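Teaching two arms to hang up cups: my project report
Yao-tsung Chow, 28 November 2022 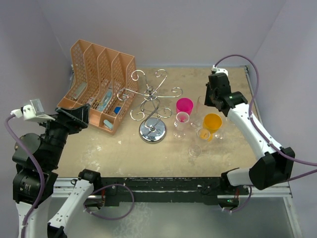
I'd signed up for this project back in July thinking I'd be training models all term, and I've ended up spending most of it moving crockery (I'm not complaining, I liked it much more than I expected!). What follows is my half of the Stustora project. Pintér is writing up the training side, so if you want loss curves you'll have to wait for that one.

What we were after

The task sounds daft when you say it out loud. There's a curly chrome stand with arms that end in spirals, and there are cups and glasses on the table next to it, and we want the arms to pick up a cup and put it on the stand. The learning system, which we call Erkis, copies what it's shown, so somebody has to show it. That was me, steering both arms by hand from the Trullon controls, over and over. I handed over 256 examples that were good enough to keep.

The start of every example is the same idea: nothing on the stand, cups and glasses standing to the right of it. After that I tried to change as much as I could. In the layout at the top of this report the magenta cup is close to the stand with a stemmed glass right in front of it, and the orange-yellow one is further over with glasses near it too. I grew to dislike that layout, because you have to bring the gripper down between things you can hardly see.

The trouble with clear glass

I'll admit I argued against the glasses. They're see-through, so they borrow the colour of whatever is behind them. Put one in front of the magenta cup and its bowl goes pink, put one in front of the orange cup and it looks as if it's got squash in it. My worry was that Erkis would reach for the colour and bump the glass. Pintér said that was a reason to have them in, and after a grumpy afternoon I agreed. A kitchen has glasses in it.

The stand is nearly as bad. The base is round and as shiny as a mirror, so it picks up dark and light patches from everything round it, and those change whenever an arm moves. I asked if we could spray it matt. We couldn't (it had to go back afterwards).

The file organizer in the back corner has no part in the task. It's the peach-orange one with the packets and bits in it, and I left it in for clutter. I turned it a little between batches and swapped what was in the slots.

How a session went

I worked in batches of 10, then had a proper break, because my steering got sloppy after that and sloppy examples are worse than none. Before each batch I moved both arms back to their starting pose, set out the cups from a shuffled list, and checked the cables were clear of the elbows. That last check came in after I lost a whole batch to a snagged cable, which was my own fault!

I threw away any example where I dithered. If I hovered over a cup for ages making up my mind, the system would only learn to hover. Drops I kept in a separate folder, as Pintér thinks he can use them later.

What I'd change

I'd write the layout list before the first session. I made mine up as I went for the first 2 batches and, looking back through them, I'd put the magenta cup in nearly the same spot every time, so those had to be done again. I'd also label things the same day. By the next morning I couldn't remember why I'd marked one "odd", and I still can't.

The layout list and my session notes are in the shared folder with the recordings.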